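Forums > Manipulation & Mobile Arms > Safety, Standards and Good Practice

Sim signoff rules before real hardware – does anyone follow theirs?
Posted by tallowgate, November, 4:12 pm

We have a house rule now that no policy goes on the real arm until it has cleared 60 runs in the simulated kitchen with no contact faults. The rule came down from the integration side at Jasberg after we adopted their checklist. I've been asked to sign the first batch and I'm not happy about it.

My problem is that the rule counts runs and says nothing about what's in them. I could start the arm over bare floor, jaws open, nothing to grab, and by the letter of the thing that's a clean run. I went through our logs and 9 of them never get near an object at all. They passed.

Stills are from the kitchen set we're scoring against.

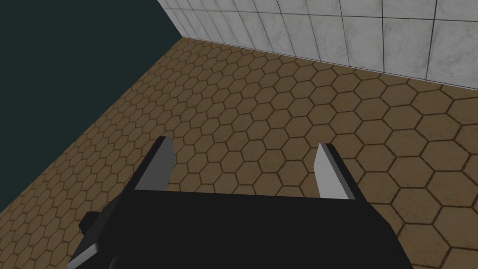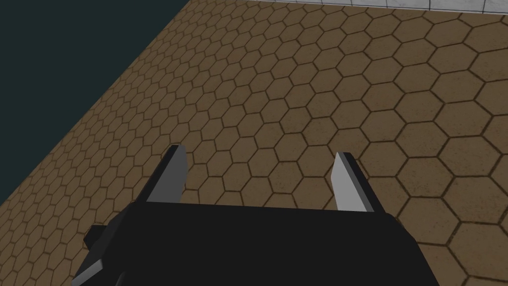
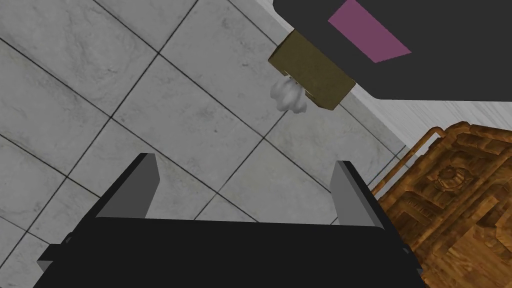
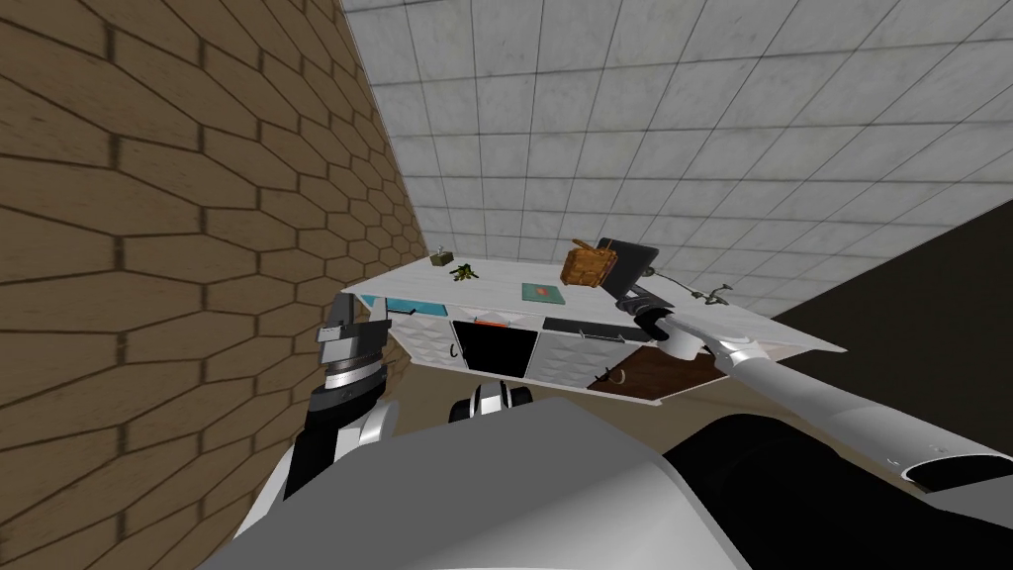

Reading time: 3 min

The first two would tell a reviewer next to nothing. Open fingers, hex tile, a bit of wall. The third at least has things to run into. The last one is the only one of the four I'd want to see attached to a signoff, with both arms showing and clutter on the counter. Our form doesn't ask for any images, so all four are worth the same to it, meaning zero.

Am I being difficult here or is this a paper exercise?

-----

dropped_encoder, 4:40 pm

You're being a little difficult. A count is a floor. Somebody has to pick a number so people stop moving stuff to hardware after three good tries and a coffee. We were that shop and we bent a wrist.

If runs with no object are getting counted, strike them and do 9 more. That's a clerical problem. You don't need to tear up the rule for it.

-----

Porora_Pete, 4:58 pm

Disagree with the above. If the form lets junk through, it will keep letting junk through on the days tallowgate isn't the one reading logs. Put it in the rule: a run counts when the gripper enters the work zone and the target object is named on the sheet. Two lines of text.

Also I don't trust "no contact faults" from any simulator until I see what the fault threshold was set to. Ours shipped with it so high you could lean the forearm on the counter and get a green light.

-----

tallowgate, 5:15 pm

@dropped_encoder fair, and I did strike them. But then I'm making up policy at my desk, and the next person will make up a different one.

@Porora_Pete the threshold isn't recorded anywhere. I asked. I got a link to the Xiong template, and it has a box for it, and the box is blank on every sheet we have.

-----

mudlark77, 5:31 pm

Going to be the grump. I don't think any number of sim runs should buy you a pass onto hardware. Look at the floor in your third picture, gray marble-looking squares, flat even light over the lot. Real kitchens have glare and a dish towel half off the edge. You can do 60 or 600 and you've tested the renderer.

What we do at Grurnow is slow speed on the real arm first, one person on the stop, nobody inside the reach. Sim results go in the folder and that's about all the respect they get.

-----

dropped_encoder, 5:44 pm

"You've tested the renderer" gets said in every one of these threads. Sim catches the dumb stuff – self collision, joint limits, the left arm swinging through the right one. I would much prefer to find that on a screen. And slow speed with a person on the stop is a fine rule, but it only works if the person isn't on their phone.

-----

mudlark77, 5:50 pm

Phones stay outside the tape. That's in our rule too.

-----

kettlewright, 6:22 pm

Has anyone got a checklist that says which views have to be kept? We save the wrist camera only, and reviewing it is like reading a newspaper through a straw. With tallowgate's fourth picture I can tell which arm is near the basket. From a wrist view I couldn't tell you where the other arm was.

-----

Porora_Pete, 6:37 pm

We keep wrist plus one wide view, first and last moments of the run and any fault. It's 105 files for a normal batch, so storage isn't the excuse people say it is. Getting somebody to open them is harder.

-----

tallowgate, 7:05 pm

OK. I'm sending the batch back unsigned with a note asking for three changes: object named, threshold filled in, one wide view kept. I expect to hear that it slows everything down. Will post whatever they answer.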